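# ulside-shrinkage

Wash-test numbers for cotton sold as "preshrunk." I don't buy the label, so I kept a table.

`results.csv` has 59 rows, one per swatch. Imora's sales sheet promises no change after 28 washes. It never says at what temperature, and my two emails asking went unanswered.

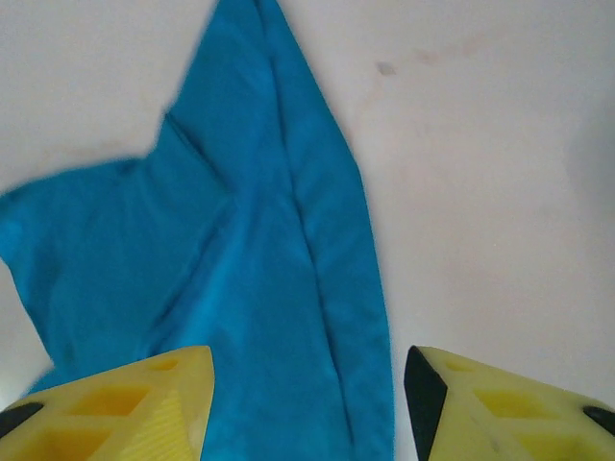 Lengths are in millimeters, measured flat. Moushumi Mondal re-measured the November batch and got different values for several rows. Both sets are in the file. Don't average them.

Rows marked `S` came from Stoyanova and have no wash log. I'd leave them out of any claim.

Last edit: 2024-08-03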